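The rules taped up next to our bench

August 25, 2019

I have been meaning to write down the rules we use for the bench arm, mainly so I can stop repeating them. We wrote the first version in February, after a bad week with the old setup, and it has been changed a lot since then. It started as 90 lines. Very few people read 90 lines, so I cut it to what fits on one sheet.

None of this replaces the real safety standards or the manual that came with your arm. Read those first. What follows is house practice for a small shop in Jirnstead with one arm, a wood-topped bench and people who would like to go home on time.

Rule one is speed. When anyone is within reach of the arm, it runs in the slow mode. The shop setting for that is 90 millimeters per second at the fingers. It feels very slow when you are waiting for it to cross the bench. We tried a higher number for a while and people kept stepping back from it, so we went back down. If your people step back from the arm, I would take that as a sign the number is wrong.

Rule two is the stop button. You test it before the first run of the day. Press it while the arm is moving, see that it stops, reset it, write your initials in the Irex log. Irex is the name of our job tracker, and it will not let you open a job without the initials. I did not like that when it went in. I now think it is the best thing we added.

Rule three is about the bench itself. Anything that stays in the work area gets a fixed place, and the program has to know about it. Raised shelves count. So do clamps, hoses and the cup somebody left there. We used to write programs against a flat tabletop and then put things on it later, and you can guess how that went. Now the height of every fixture goes in the job notes, measured with a ruler on the day.

Rule four is approach height. Come in high, stop, then come down. The arm should not travel sideways at the level of the thing it is going to pick up unless the job calls for it, and if the job calls for it, say so in the notes. With anything tall and narrow, do the first pass with the fingers open and do not close them. Look at the gap on both sides. Then run it again with the grip turned on. 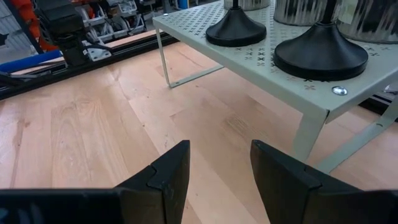 Metal with a shine on it needs extra care on that first pass. Depth readings on polished surfaces can jump around, and the arm may think a wall is closer or farther than it is. Our rule is to check a shiny part by eye from 2 sides before trusting a saved position. Perforated sheet can give odd readings too, depending on the angle. I don't have a good general fix for either one. We slow down and look.

Rule five is cables and tubes. They get tied back so they can't be caught at any point of the arm's travel, and you check this by moving the arm by hand through the whole job with the drives off. It takes a few minutes. The Clukari job was held up for most of an afternoon over one loose tie, and that was entirely my doing.

Rule six is that whoever starts the job stays with it until the first full cycle is done. After that you can leave it if the guard is closed. If the guard is open, you stay. I get asked about exceptions to this one more than all the others put together, and there aren't any.

The last rule is about changing the rules. Anyone can cross something out and write a better version in the margin, with the date. At the end of the month I type it up again. The folks over at Nkosi asked for a copy and sent it back with a note saying rule four should come before rule three. They may be right. I'll try it that way on the next sheet and see if anyone complains.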